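Is a whole-house duct clean worth it, or am I being had?

Asked by Mabli Morris, 9/18/24

We moved into a 1990s house in Skirnham last winter. It has warm air heating, which I'd never lived with before, with grilles in the floor of every room. A firm called Priltach put a leaflet through the door offering a "full system purge" for £98. I rang them and by the end of the call it had become £700, because the £98 only covers two vents and the rest are charged separately, plus a "sanitising fog".

The man said dirty ducts could be adding a third to our gas bill. I asked where that figure came from and he said it was "well known in the trade". Our meter shows we used 3196 kWh in January, which he called shocking without asking how big the house was.

There is a bit of dust on the grilles and one bedroom is always colder than the others. No mould that I can see, no mice, nobody wheezing. Do I need this?
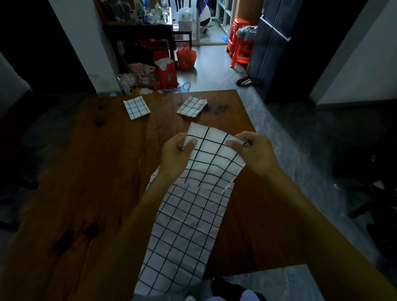

I should add that the filter by the heater looked grey when I pulled it out. I have no idea when it was last changed and the previous owners left no paperwork. The heater itself is an Eynon, if that makes any difference.

3 answers

Nest Bowen
Marked as most helpful

A third off your gas bill from cleaning ducts? I'd want that in writing, with the workings. Dust lying on the bottom of a metal duct does very little to the air going over it. A blocked filter is another matter, and you can change that yourself in two minutes. Take the old one to a heating merchant to get the size right, and fit it with the arrow pointing the way the air flows.

For the cold bedroom, take the grille off and shine a torch down. Check the damper is open — ours had been shut and painted over. If it's open and the air is still feeble, you may have a joint that's come apart under the floor. That needs finding and sealing, and no amount of vacuuming will put it back together. A camera survey of that one run should cost far less than £700. Ask for the recording, and make sure it's your duct on it.

I'd refuse the fog. Ask what is in it and what it is meant to kill, given that you haven't got any mould.

Get the heater serviced by a registered gas engineer too, if you don't know its history. I'd spend money on that first.

Reply from Mabli Morris: Damper was half shut! New filter on order. Room still not as warm as the others but better.

vinstead_dave

had mine done 4 yrs ago, loads of muck came out, felt fresher after. bill was the same tho

user1114

Depends on the house. Get three quotes.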